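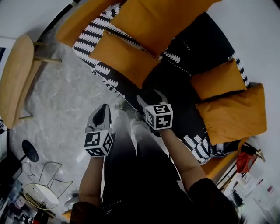
What is the difference between a stock and a broth?

A stock is made mainly from bones and is cooked for a long time, so that it thickens or sets when it is chilled. A broth is made mainly from meat or vegetables, cooks faster, is usually seasoned, and stays liquid in the refrigerator.

Stock (cooking)

Stock is a savory liquid made by simmering bones, meat, fish or vegetables in water, usually with a few aromatic vegetables and herbs. The solids are strained out and the liquid is used as a base for soups, sauces, stews, gravies and cooked grains. Stock is rarely served by itself. It is normally left unsalted or only lightly salted, because the dish it goes into may be boiled down and would become too salty.

Contents
1 Name
2 Composition
3 Types
4 Preparation
5 Clarity and skimming
6 Cooling and storage
7 Commercial products
8 Uses
9 Regional practice
10 See also

Name

The word refers to something kept in store. In kitchens that cooked every day, a supply of the liquid was held ready and drawn on as needed. The French term is fond, meaning base or foundation, and it still appears on restaurant menus and in cooking schools. In everyday American speech, stock and broth are used for the same thing, and many recipes allow either one. The term bone broth, common on store labels, usually describes a long-cooked stock that has been seasoned for drinking.

Composition

The body of a meat stock comes from gelatin. Bones, skin, cartilage and tendons contain collagen, a tough protein that breaks down slowly in hot water. A stock with enough gelatin sets to a jelly when cold and has a full, slightly sticky feel when hot. Chicken feet, wing tips, veal knuckles and pig's feet are rich in collagen and are often added for this purpose. Large marrow bones give fat and some flavor but less gelatin than joints do.

Flavor comes mostly from meat, vegetables and browning. A stock made from clean bones alone can be thick but bland, so many cooks leave some meat on the bones or add an inexpensive cut.

The usual vegetables are onion, carrot and celery, known together as mirepoix. A common proportion is two parts onion to one part each of carrot and celery, measured by weight. Leek greens, parsley stems and mushroom trimmings are frequent additions. Cabbage, broccoli and turnips are generally left out, as they give a strong smell when cooked for a long time. Beets color the liquid. Starchy vegetables such as potatoes make it cloudy.

The herbs are often tied in a bundle, called a bouquet garni, or put in a small cloth bag. Bay leaf, thyme, parsley and whole peppercorns are standard.

Types

White stock is made from raw or blanched bones, most often chicken or veal. It is pale and mild and is used in cream soups, light sauces and risotto.

Brown stock is made from bones and vegetables that have been roasted first. Tomato paste is often brushed on the bones or cooked with the vegetables. It has a deeper color and a stronger taste, and is used in gravies, braises and dark sauces.

Fish stock, also called fumet when white wine is included, is made from the bones and heads of lean white fish. Oily fish such as mackerel and salmon are avoided in most recipes. The gills are removed because they can make the liquid bitter.

Shellfish stock is made from the shells of shrimp, crab or lobster. The shells are usually cooked in a little oil or butter before water is added.

Vegetable stock contains no animal products and has no gelatin. Dried mushrooms, tomatoes or seaweed may be added for depth.

Dashi is a Japanese stock, commonly made from kelp and dried bonito flakes. It takes much less time than a Western meat stock. The kelp is soaked or warmed in the water and taken out before the water boils, then the flakes are steeped for a short time and strained out.

Remouillage is a second, weaker stock made by covering used bones with fresh water. It is often used in place of water for the next batch.

Preparation

Most methods begin with cold water. The bones are placed in a tall, narrow pot, covered with water and brought slowly to a simmer. A narrow pot slows evaporation and keeps the bones under the surface. The heat is then lowered until only a few bubbles rise at a time.

Typical simmering times are:

Vegetable stock: 45 minutes to 1 hour
Fish stock: 30 to 45 minutes
Chicken stock: 3 to 5 hours
Beef or veal stock: 6 to 10 hours

In long-cooked stocks the vegetables are often added in the last hour or two. Vegetables left in for the full time go soft, break apart and lose their fresh taste. Fish stock is not cooked longer than the time given, as it can turn bitter or chalky.

A pressure cooker shortens the process a good deal. Chicken stock can be made in under an hour and beef stock in two to three hours. The sealed pot keeps the liquid from boiling hard when the pressure is released slowly, and the result can be quite clear. Slow cookers are also used, commonly overnight. Very little water is lost in a slow cooker, so less is needed at the start.

When the cooking is finished, the liquid is ladled or poured through a fine strainer. Some cooks line the strainer with damp cheesecloth. Pressing on the solids gives a larger yield but a cloudier stock.

Clarity and skimming

As the water heats, proteins from the meat and bones rise to the top as gray foam. The foam is harmless and is removed mainly for appearance. Most of it comes up in the first half hour. Boiling breaks the foam and fat into fine particles that stay in the liquid, and this is the main cause of a cloudy stock.

Blanching is another way to reduce foam. The bones are covered with cold water, brought to a boil, drained and rinsed before the real cooking starts. It is common for veal bones and for many Chinese clear soups.

A perfectly clear soup, consomme, is made by stirring egg whites and ground meat into cold stock and heating it gently. The mixture forms a raft on the surface that traps small particles. The clear liquid is then ladled out from underneath.

Cooling and storage

Stock is a good place for bacteria to grow and should be cooled quickly. A large pot of hot stock put straight into a refrigerator can stay warm in the middle for many hours. The usual practice is to divide it into shallow containers or to stand the pot in a sink of ice water and stir it now and then.

Chilled stock keeps for three to four days in a refrigerator. The fat hardens on top and can be lifted off in pieces. Frozen stock keeps its quality for several months. Small amounts can be frozen in ice cube trays and moved to a bag. Containers need some empty space at the top, as the liquid expands when it freezes.

Home canning of stock requires a pressure canner. A boiling water bath does not get hot enough to make low-acid foods safe.

Commercial products

Ready-made stock is sold in cans, cartons and frozen tubs. Concentrated forms include cubes, powders, granules and pastes. Cubes and powders are often high in salt, and recipes that use them usually call for little or no added salt. Gelatin content varies widely between products, and many cartons do not set at all when chilled.

Stock boiled down to a heavy syrup is called glace. A well-reduced meat glace is firm enough to cut when cold, and a spoonful can be stirred into a sauce or thinned with hot water. Demi-glace is a brown sauce reduced with an equal amount of brown stock - some modern versions leave out the flour-thickened sauce and simply reduce the stock.

Uses

Soup is the most common use. Stock also serves as the liquid in risotto, pilaf, braised meats and pot pies, and as the base of pan sauces. Beans and lentils may be cooked in unsalted stock. Dishes that call for a large reduction work best with homemade or low-sodium stock.

Regional practice

Chinese kitchens often combine chicken, pork bones and ham in a single rich stock, with ginger and scallion in place of mirepoix. Vietnamese pho uses beef bones with charred onion and ginger, star anise and cinnamon. Japanese tonkotsu broth is boiled hard on purpose for many hours, which gives it a milky color. In parts of Central Europe, parsley root and celery root are standard in the pot, and the onion is halved and blackened on the stove to color the liquid.

See also

Bouillon
Consomme
Court bouillon
Dashi
Gravy
Mirepoix

This page was last edited on 11 May 2025.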